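About us

Semard is a small firm in Ferkville. We write working rules for people who put robot arms on laboratory benches, and we test those rules on our own bench before we send them to anyone. We do not sell robots and we take no commission from those who do.

The company began when its founders were both working in sample handling and kept coming across the same gap. The big safety standards told them how to assess a machine and how to fence it off if it needed fencing. They said very little about the ordinary working day: where a rack should stand, how far a gripper should open before it comes near a tube, what to do about a dropped cap, who signs the sheet. Each lab had made up its own answers, and most of them were not written down.

What we do

Our main piece of work is the Semard Bench Code. It is a set of plain rules for one or two arms working with tubes, caps and racks on a table. The current issue is dated 06/10/2021 and has 539 numbered clauses, most of them only a line or two long. A lab will normally need fewer than half of these. Part of our job is to go through the list with the people who run the bench and strike out what does not apply.

The Code sits beneath the published standards and does not replace them. If a clause of ours and a clause of a standard ever disagree, the standard wins, and we would like to be told.

Section 1 covers the approach. The arm comes in over the table with its fingers open and has to have a clear space to come down into. Racks go to one side. We ask for the same side every time, on every shift, and for the position to be written on the bench sheet.
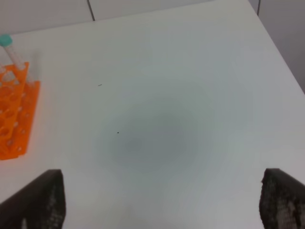
One reader of the first issue, writing from Heitmann, thought the rule about racks was too strict. "We change sides depending on who is setting up, and the arm is told where the rack is. Why should the paper care?" It was a fair question and we changed the wording. A lab may now choose either side, but a change of side counts as a change of set-up, so the slow run in Section 2 has to be done again before normal speed.

How we write a rule

Every clause starts as a note from somebody working at a bench. We turn the note into one sentence, with one instruction in it, and try it out. A new clause is run 100 times at slow speed and then 100 times at working speed. If the person running it has to ask what the sentence means, it is sent back to be rewritten, even when the arm has done its part without fault.

We use everyday words. "Let go" is in the Code and "release the end effector payload" is not. Where a technical word can't be avoided, it is explained the first time it comes up and then used in the same sense all the way through.

Two arms over one table

Section 4 is the longest and the one we are asked about most. Once two arms can reach the same spot, a lab has to decide which of them has the right of way, and it has to decide before the power goes on. Our rules ask for a named lead arm for each task, a waiting position for the other one, and a written order for handing over the middle of the table. They also ask for cables to be checked through the full reach of both arms at slow speed, with a person at the stop button.
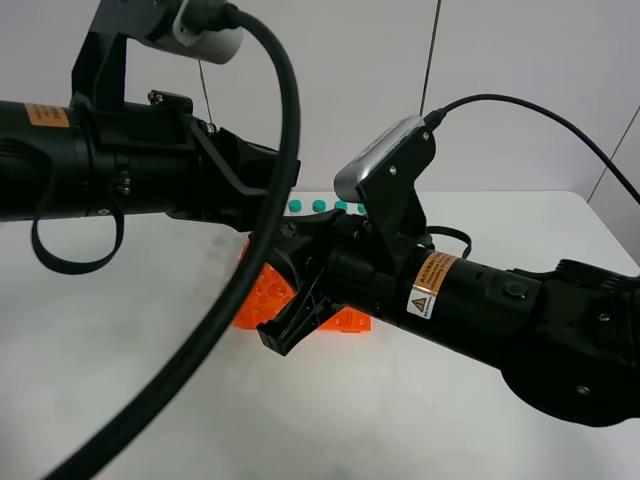 The same section deals with labels. Warning labels on an arm must stay readable and must not be covered by tape, brackets or anything else added later. When a bracket has to go where a label is, the label is replaced nearby and the move is noted. This is dull work and it is the thing we most often find left undone on a first visit - usually the bracket went on in a hurry and the note was meant to follow.

Things lying on the table

Section 5 is about parts that are not where they ought to be. A tube on its side is the usual case. The Code allows an arm to pick up a lying tube only if that task has been assessed on its own, with its own grip force and its own speed. It may not be treated as a small variation on lifting a tube out of a rack. If the task has not been assessed, the arm goes to its waiting position, and a person stops it and moves the tube by hand.
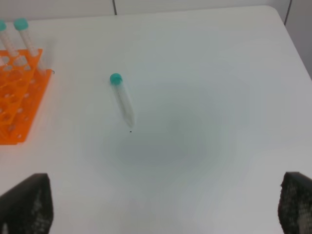
The bench is also wiped at the start of each session and looked over for crumbs, threads and bits of plastic. We used to leave cleaning out of the Code altogether, on the grounds that every lab already did it. Visits showed us that they did it on very different days, so it went into the January issue as clause 5.2 and it has stayed.

Training

We run a two-day course at our rooms in Ferkville, and a one-day version at the customer's own site. Some 300 people have been through one or the other. The first morning is spent on paper, reading a bench sheet and finding what is missing from it. The rest of the time is at the table. Those who pass get a card, which runs out after two years. It is not a licence and we ask employers not to describe it as one.

Who we work with

Most of our customers are small testing labs and college workshops. Esex, a maker of lab furniture, lends us tables and has a seat at our yearly review, where it may speak but does not vote. We are paid by the labs that use the Code and by course fees, and our accounts are open to any customer who asks to see them.

What we ask of every lab

These four points are printed inside the front cover of the Code. A lab that wants to say it works to the Code has to meet all of them.

1. Keep one bench sheet for each table, dated and signed, where the people at the table can reach it.

2. Do a slow run after every change of set-up, however small.

3. Write down every stop, including the ones that turned out to have no cause.

4. Set the grip for the tube in use. Closing the fingers on a tube and lifting it are two separate steps in the program, with a check between them, and the setting for one size of tube is never carried over to another.

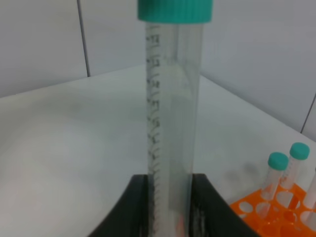
Getting in touch

Comments on the Code are welcome from anyone, customer or not. Please give the clause number and tell us what happened at your bench. We answer every comment in writing, and the ones that lead to a change are listed at the back of the next issue. Visits to our rooms in Ferkville are by arrangement with the office.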